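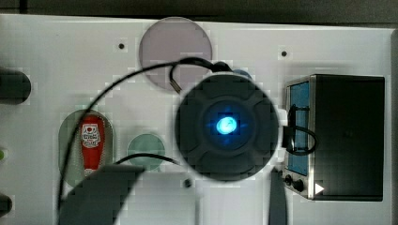
Tillness Play Kitchen

Tillness is a small set of tabletop kitchen pictures, put together by Mahnaz Soltani and Tài Trương. We love little kitchens, and we wanted a set where the plates, the cups and the food turn up in different spots on the same white surface. There are 516 pictures in this release, all in color!

What's on the table

Not every object is in every picture. These are the ones you'll meet most often:

- Round translucent plates in pink and green shades. The labels call both of them "plate", with the color in a second field.
- A ketchup bottle, small and red. From above it can be hard to spot, so please check the labels before you decide it's missing.
- The toaster oven, with its bright blue interior showing through the glass (our favorite thing in the whole set). It's labeled as one object, knobs and handle included.
- A black frying pan and a pale green slotted spatula. When one rests on the other, each still gets its own label.
- A light blue cup, a green perforated tray and a red toy sneaker. Yes, the sneaker counts as an object, and it can go in the tray.

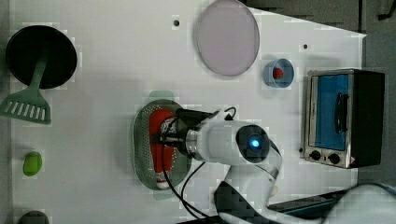 Labels

Each picture has a plain text file with the same name. One line per object: name, color, and what it's in or on. Small red or green play food is labeled "food" when we couldn't agree on what it was.

Known gaps

Two folders, Gadus and Monti, still use the older color names, so "lavender" there means the same as "pink" everywhere else. Tài is fixing these. Objects only partly in view are sometimes unlabeled.

Changes

July 11, 2026: first full release. The March draft had no color field, so please delete it if you still have a copy.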